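Stemton Project Report, Part 2: Collecting the Driving Examples
Carys Bowen and Araceli Mateos

Our model has to learn when a driver slows down, stops or keeps going. For that it needs road views matched with what the driver did at the same moment. Part 1 covered the car setup. This part covers how we picked and labeled the examples.

We drove the same route several times in March and saved more than 3000 stills. Many were near copies from waiting in traffic, so we thinned them out by hand.

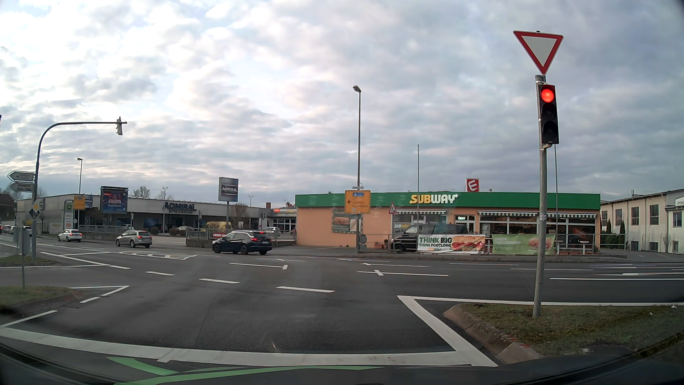
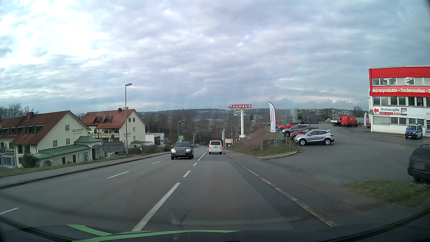 Top: red light at an intersection. Bottom: two-way road with a van ahead.

Each still got one label for signal state, one for the nearest vehicle in our lane, and the pedal reading from the log. Carys labeled the first 300 and Araceli checked them. We disagreed on 36, mostly over whether a car far down the road should count as "ahead." We settled on a rule that it counts only if it is in our lane and its tail lights can be made out.

Signs were harder than we expected. Store signs and banners use a lot of red, and our first detector, Clenlow, marked several of them as stop signals. We added 100 stills with red advertising and no red light, then trained it again. Results are in Part 3.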